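Setting the wrist on a Mirari arm before you trust it with anything

By the Clavley shared workshop bench crew. Updated Tue 1 May

If you have the Chidiac wrist kit bolted up and the arm moves when you ask it to, you're most of the way there, and I know how tempting it is to go straight to picking things up. Give yourself one more evening first! I skipped this part on my first build and spent a whole weekend chasing a wobble that was two loose screws.

Start with the power off. Turn the wrist by hand through its full travel and feel for any spot where it drags. Then snug the mounting ring screws a little at a time, going back and forth between them, so the ring pulls down evenly.

Next, open your model of the bench in Rundholm (the free version is plenty) and load the arm file. Set the joint speed to 5 percent and the baud rate to match your board. Run the wrist sweep, which takes 125 steps, and watch the gap between the ring and the wrist housing the whole way around. I like to put a few everyday tools into the model too, a multimeter on the tabletop for instance, because an empty bench will let you get away with all kinds of sloppy paths.

Bring your viewpoint in close over the forearm for this, closer than feels useful.
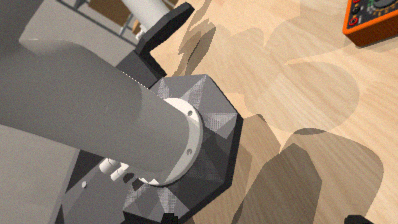 A reader wrote in to say that the sweep stalled at step 11 until the old joint limits were cleared out of the arm file, so do that first if yours stops early. Save a copy before you touch them.

Once the sweep runs clean, go up to 10 percent and do it again.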